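Subject: Re: [kencombe-users] Two-hand block tasks, any luck with relabeling?

On Tue in May, at 9:40, Soledad Tran wrote:
> Has anyone tried relabeling failed rollouts in the two-arm
> block task? Ours stall when both hands go for the same cube.

Yes, and I'm really happy with how it's going! We took 2,000 simulated rollouts from Kencombe, kept the failed ones, and relabeled each with the layout it ended up in. Then we trained one policy for both arms, with a small extra loss for picking a cube the other hand has already claimed. Success on new layouts went from 900 episodes to reach our bar down to 4 short fine-tuning passes on top of the old checkpoint (same bar, same seeds).
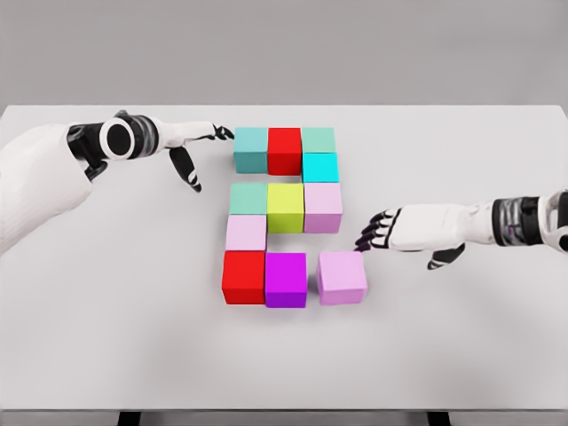
Soledad wondered off-list whether the claim loss just teaches one arm to sit back and wait. Fair worry, and our first version did exactly that. Making the claim expire after 7 steps fixed most of it, and idle time is now close to even between left and right.

Tight layouts are still the weak spot. When cubes touch, the fingers tend to push the neighbor along too, and I don't have a good answer yet. The Cordero branch has the configs if you want to poke at them. I'd love to see it run with your hand model!

Flisutov sim group, Florkdale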